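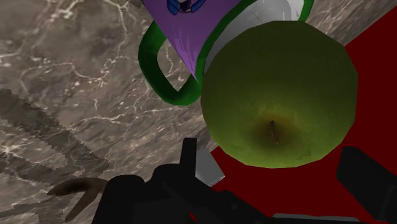
Fergal Horgan wrote:

> I have read the draft rules for the October fruit show twice and I still don't know what to do with windfalls. My one decent tree drops most of its crop in the last week of September. If a windfall is sound and has its stalk, can it go in a class of 6 or not? Last year two stewards gave me two different answers on the same morning. Also, 45 minutes is too short for staging when half of us are queuing for plates.

Fergal, thanks, both fair points.

Windfalls: the draft says "picked fruit" in the heading to section 3 and "fruit" everywhere else. I have taken "picked" out. A windfall can be entered if it is sound and the stalk is still on. A bruise will lose points in the usual way, whether it came from the ground or from your car boot. I have sent the same wording to Hanneke De Graaf so the stewards all work from one sheet.

Staging: the hall is ours from 7.30, so I can open the doors to exhibitors at 8 and close staging at 9.15. Judging then starts at 9.30 as before. Plates will be on two tables this time, one at each end.

Pears have given me more trouble. The old schedule had one class for dessert and one for cooking, and every year someone puts Conceição in the wrong one. I have kept both classes but added a list of varieties at the back. If yours isn't on it, write to me before you fill in the form. Colour will not be used to decide whether a pear is ripe enough to show. Plenty of kinds stay green, or a slightly yellowish green like the glossy one here, and marking them down for it is unfair to the grower. Judges may press lightly at the neck and nowhere else.

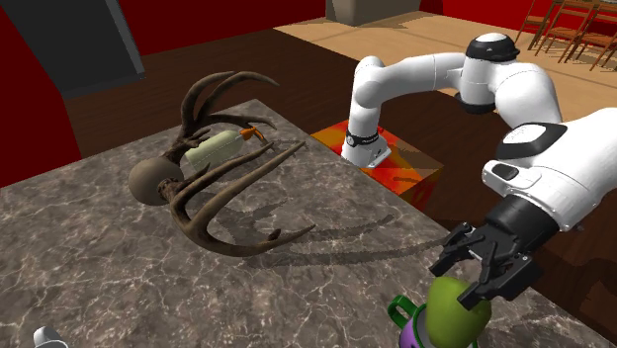
Entry fees stay at 30p a class, with no limit on the number of classes. The form is the same as last year apart from the new line for variety names. Please print these in capitals, as I had 17 cards last time that I could not read. A pear labelled just "green" tells a visitor nothing they can't see from the pear with the purple and white thing beside it, so do try to find the name. "Unknown" is allowed and costs you no points.

Évan Besnard has asked for a class for quinces. I am willing if four people say they will enter. Reply to the list, please, and not to me alone.

Filippos Psarras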